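我把孩子平板上的学习应用删掉了一半

上个月平板提醒存储空间不足,我坐下来清理,才发现里面大半是给我女儿装的“寓教于乐”。她今年上幼儿园大班,按这些应用发给她的证书来算,已经精通拼音、加减法、恐龙分类、五大洲首都,以及某种我至今没弄明白的“专注力”。证书都存在相册里,带金边,有丝带,落款处盖着一枚卡通公章。我本人读书十几年,拿到的证书没她一个暑假多。

我删掉了一半。剩下的一半也在观察期。这篇文章就是想说说为什么,顺便替那些被我删掉的应用开一个不太体面的追悼会。

先说一个叫 Kiston 的。它教孩子认形状和颜色,应用商店页面上写着“在玩耍中自然习得”。我女儿确实玩得很自然。她每次点错,屏幕上那只穿背带裤的河马就会捂着肚子摔一跤,发出一种漏气的声音;点对了呢,河马鼓掌,撒一点彩纸。任何一个五六岁的人都能立刻算清这笔账:鼓掌有什么意思,摔跤才好看。于是她极其认真地把三角形拖进圆形的洞里,一次接一次,河马摔得鼻青脸肿。家长报告里说她在“图形辨识”方面“仍有成长空间”。我觉得恰恰相反,她得先知道哪个是圆的,才能做到每次都不选圆的。

设计这只河马的人大概没有恶意。他可能只是觉得答错了不能让孩子难过,要给一点安慰。道理我懂,可安慰做得比奖励还精彩,这就成了另外一门课。

再说 Zerkano,教识字的。它的卖点是“闯关”,总共有207关,地图画得很漂亮,从森林一直走到太空。我陪她走到第68关,发现了一件事:从森林到沙漠再到海底,变的只有背景。题型永远是听一个字音,在四个气泡里戳一个。沙漠里的气泡是仙人掌形状的,海底的气泡是气泡形状的。她很快掌握了诀窍,就是不听,四个都戳一遍,总有一个会响。应用对此毫无意见,照样给她三颗星里的两颗。

我一度很想写信去问,两颗星到底是怎么评出来的。后来看了家长端的说明,里面写着“我们采用鼓励式评价体系”。也就是说,只要手指还在动,就有两颗星。我要是在这么一个体系里上班,想必早就退休了。

最让我心情复杂的是 Plesten。它做得相当好,画面素净,没有河马,没有金币,孩子拖动木块搭桥,桥塌了就是塌了,只有一声闷响。她搭了整整一个下午,塌到最后,自己想出来要在底下多垫一块。那一刻我几乎要给开发者写感谢信了。然后屏幕变灰,跳出一把锁:免费的部分结束了,后面的桥要订阅。锁旁边站着一个小人,垂着头,眼睛里有泪。小人说:“你不想继续和我玩了吗?”

收费我没有意见,做得好的东西理应收钱,我也付了。我有意见的是那滴眼泪。这个应用前面那么克制,把孩子当成一个能面对塌桥的人,到了要钱的时候,忽然派一个小人来哭。哭给谁看呢?信用卡又不在她手里。它是哭给她看,好让她再来哭给我看。中间这道工序,说明书里没写。 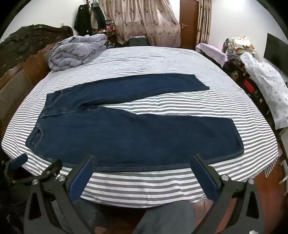
我对学习类应用的总体看法,可以归结为一种时间上的怀疑:它们太急着证明自己有用。每一个都要在孩子打开后的几十秒之内给出一点成果,一颗星,一声喝彩,一张可以让家长转发的小图。可我见过的学习,大部分时间看上去都很没用。拿教她叠裤子来说吧。一条深蓝色的牛仔裤,横着摊在条纹床单上,两条裤腿岔开成一个大大的“V”,她就得先想想这个东西要怎么变成一个方块。她把一条腿搬到另一条上面,裤裆鼓出来一块,她又打开;再来,裤脚没对上,再打开。没有音乐,没有进度条,裤子也不会说她真棒。过了好久,她交给我一个形状可疑的包裹,说这是船。我问她对称不对称,她说船不用对称。这堂课要是做成应用,评分大概惨不忍睹,我猜第一条差评就是“反馈不及时”。

当然,我知道这么说很容易滑到另一边去,变成那种“还是木头玩具好”的家长。我不是。我家的木头玩具目前主要用来在夜里硌我的脚。我也不相信屏幕一定有毒,我自己每天对着它的时间,说出来恐怕没有资格教育任何人。问题在于,我们这些家长挑选软件的时候,用的标准跟挑儿童酸奶差不多:看包装上有没有“益智”两个字,有没有一个戴学士帽的动物。戴学士帽的动物我现在看见就想绕着走。

应用商店也在帮倒忙。“教育”分类底下,填色的、给公主换衣服的、喂猫的,统统住在一起。有一款名叫 Ho 的,我原以为是教古诗的,因为介绍里写着“传统文化启蒙”。装上以后,是切水果。每切够138个水果,出来一句“床前明月光”。要听到“疑是地上霜”,还得再切138个。照这个价钱,一首绝句相当于一个中型果园,律诗我不敢想。我女儿切得满头是汗,到现在只会第一句,但她切西瓜的手法已经非常凌厉。

我翻过它底下的评论,有一条说:“孩子很喜欢,能安静半小时,五星。”我盯着这句话看了很久,因为我发现自己也能写出来。说到底,这才是我们买的东西。我们买的是半个小时,是一顿没有人抱着大腿的晚饭,是一通能好好讲完的电话。开发者当然知道,所以页面上才写满了“思维”“启蒙”“逻辑”,那些词是给我们用的,像餐厅在炸鸡旁边摆两片生菜。大家心照不宣,鸡吃得也踏实一点。

我倒希望有人把话说开。假如有一款应用,介绍里就写:“本产品可以让您的孩子坐着不动二十分钟,不会学到什么,也不会学坏,到时间自己关掉,没有人哭。”我会立刻买断,价钱好商量。可惜没有。现有的应用到了时间不但不关,还要来一个“连续登录奖励”。我女儿有一天早上没睡醒就爬起来找平板,我以为她终于爱上了学习,结果她是怕她的“火苗”灭了。火苗上面写着数字,断一天就归零。她为了一朵火苗起得比上学还早,进去随便戳两下,确认火还着,又倒头睡了。我想这大概就是所谓的学习习惯。

还有数据。每个应用都给我发周报,图表做得比我公司的还讲究。其中一份祝贺我,说孩子本周完成了781次“有效互动”。我不知道什么叫有效,查了说明才晓得,碰屏幕一下算一次。这里面想必也包括她吃饼干时拿手肘压到的那些。周报里还有一条曲线,一路往上,旁边标着“成长”。曲线这种东西很有迷惑性,我头一回看到时居然真的感到一阵欣慰,还截了图,发给了孩子她姥姥。姥姥回了一个大拇指,过了一会儿又问:她现在能自己擦屁股了吗?

周报里没有这一项。

所以我现在的办法很土。一个应用装上来,我先自己玩十分钟,故意全部点错,看它怎么对我。如果错了比对了热闹,删。如果乱戳也能过关,删。如果它问我是不是不爱它了,删之前我还要骂它一句。能通过这三条的不多,观察期里的那一半也在陆续阵亡。Plesten 我留下了,桥是真的好,订阅以后小人也不哭了,换成一副心满意足的样子站在角落里,我看着多少有点不自在。

至于删掉的那些,女儿的反应比我预想的平淡。她找了一圈河马,没找着,问我河马去哪儿了。我说河马摔得太多,住院了。她想了想,说那应该再也不用上班了吧,然后走开了,去翻冰箱里有没有西瓜,说她要切给我看。我没让她拿刀。

2026年8月21日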